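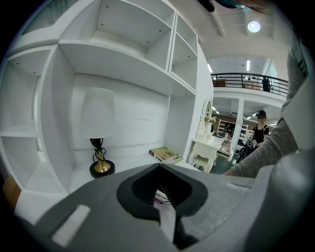

Home Kitchen Workshop Tips Ask Us

Filed under: Tidying & Small Jobs, Odd Gigs

23/09/2023 by Gisela Kohlhase

I've been recording household chores with a hand-held gripper since August, and readers keep asking how it goes, so I'm putting my tips in one place. If you've just signed up to do the same thing (hello, fellow trigger-squeezers!), maybe this saves you a sore wrist.

Most of my takes are desk and shelf jobs. Pick up a book, put it in a cubby. Slide a book over to make room by a lamp. They sound dull and I love them, because all my old tidying habits come in handy.

Start with books. A thin book lying flat is the hardest thing on any desk to pick up with two fingers, and you'll scrape at it all day if you go straight down. Nudge it toward the front edge until a bit hangs over, then pinch the part that sticks out. That's how I do it with my bare hands too, come to think of it, and I never noticed until I had to do it slowly.

Lamps: leave the shade alone! Fabric shades dent, and the dent stays. If a lamp has to move, grip the stem low down and go slow, and check where the cord runs first. I dragged a cord across a whole desk once and took a pencil cup with it.

White furniture is pretty but it's tricky, white cubby against white back panel, and it's easy to misjudge the depth and bump the edge. I come in a little high and then lower. Felt pads under anything heavy keep the paint nice. If you do leave a gray scuff, a damp melamine sponge and a very light hand will get it off most painted finishes (try it on the back first).

Don't do the same take over and over from the same spot. Tobiloba Lawal, who looks over my recordings at Drirnum, sent back a batch of 11 because I'd put the book in exactly the same place every time. Turn it a little, move it left, start with your hand somewhere else. The system is supposed to learn the job, and my batch would have taught it one square of desk.

Fumbles: finish them if you can. If the book slips and you catch it again at a natural speed, I keep that take and label it as a recovery. If you drop it on the floor, stop and start over.

Vases and mirrors I leave for last, when I'm warmed up but before I'm tired. A folded dish towel under the vase while you practice is good insurance.

And rest your hand! I stop after 2 batches, make tea, and shake my fingers out. Wipe the finger tips while the kettle's on, too. Dust makes them slippery, and a barely damp cloth does the trick.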